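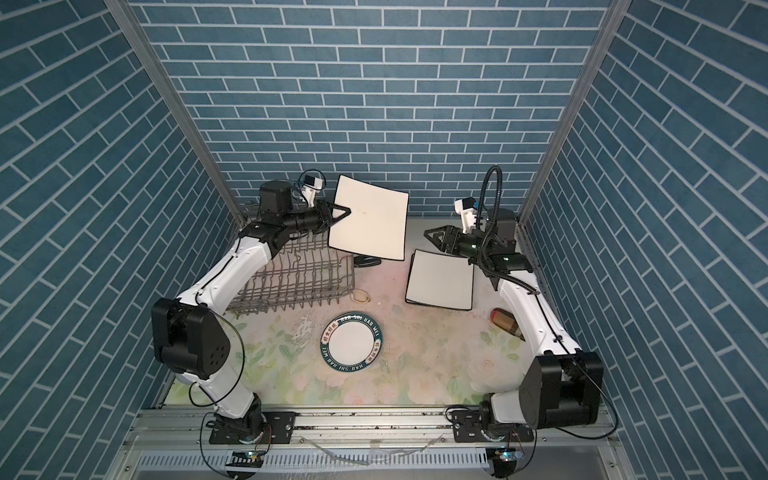
The Gustus two-arm cell with the dish rack and a square plate in the left gripper.

Progress report, June
Gustus dish-handling kit, supplied by Bondau
To: Ayana Workneh, Equipment Fund
From: Desta Yilma

Status: running, mostly. You asked whether the second payment should go out. My answer is at the bottom, so you could skip there, but I had to write the middle and would like the company.

The kit came with everything on the packing list except the packing list. Feven Shiferaw and Ibsa Shiferaw had the arms bolted to the front rail in 2 days, against the one afternoon promised in the brochure. Bondau's installation guide is clear and well illustrated, and describes the previous model.

We have logged 616 plate transfers so far. The grant calls for 300 before the midpoint, so that box is ticked, and I'd ask you to enjoy it before reading on. Square plates with a rim go well. The grippers get hold of an edge and the plate goes into the rack at something close to the right angle. Round plates lying flat on the mat are a different matter. The fingers have to get under the rim, and the mat has taken some of the punishment.
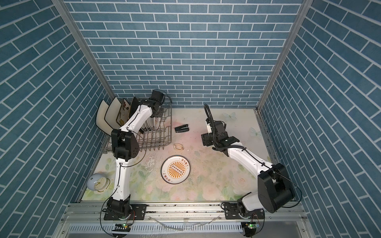

Bethel Tamiru has been widening the range of dishes on purpose, which the supplier regards as unsporting. Bondau's sales sheet says "all common tableware." Their support desk, when pressed, says "most." We have asked for a list and received a link to the sales sheet.

Wrist cables are the other open item. They loop high over the grippers and we would like them to loop less. Savex quoted for shorter ones, and Wako quoted for the same ones at a higher price with a nicer cover letter. We went with Savex. Delivery is pending.

Spending is on plan apart from $200 for replacement plates, which I have filed under consumables with a straight face.

Recommendation: release the second payment, but hold the extended support contract until Bondau sends a guide for the model we own. Next period we work on round plates, fit the cables and clean the front rail, which is overdue.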